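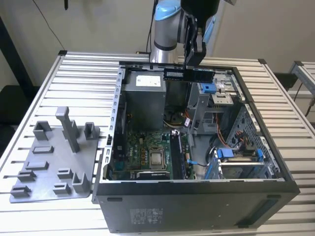 Page last changed: January, by Pádraig McGrath
4 min read

Search the manual

4.3 Comparing grippers on the memory module task

Use this section after the arm has been leveled and the Urgate controller starts without faults (section 4.1). The task is the same for every gripper: hold one memory module over an open desktop tower, carry it to the slot area on the motherboard, and stop before contact. Seating the module is covered in section 4.4.

Before you start

Shut down the tower, unplug it and take off the side panel. Lay it on its side on the slatted table with the open side up. Keep the fixture plate to the left of the tower so the arm does not have to cross the drive cage.

CAUTION: Keep hands out of the case while the arm is enabled. The stop button must be within reach of the person at the keyboard.

Steps

1. Fit the first gripper. The Plellard parallel gripper is the usual one to begin with. Tighten the flange screws in a cross pattern.

2. In the controller, open Tools and load the matching tool file. Check that the tool length reads 92 mm for the Plellard or 53 mm for the Saengthong.

3. Set the grip force to the lowest value and close the fingers on a scrap module. Raise the force one step at a time until the module no longer slides when you pull on it lightly.

4. Write down that force. You will need it again in step 8.

5. Jog the arm to the hover point above the rear of the case, near the power supply. The module should be level and clear of all metal edges.

NOTE: If the module tips to one side, open the fingers and grip it again closer to the middle. Do not correct the tilt with the wrist joint — the saved path will then be wrong for the next gripper.

6. Save the hover point. Run the path at 10 percent speed with one hand on the stop button.

7. Watch the wire bundle that runs toward the drive bays. If the fingers come near it, raise the middle waypoint and run step 6 again.

8. Run the full set of 44 cycles at normal speed. The log is saved under the gripper name.

9. Disable the arm, change the gripper and repeat from step 2.

Reading the log

Column 3 is the hover error and column 5 is the finger position. A finger position that drifts during the set means that the module is slipping. Fault 573 means the tool file and the fitted gripper do not match. Load the correct file and restart the set from the first cycle.

Logs made with Pustbridge firmware list the columns in a different order. See Appendix B.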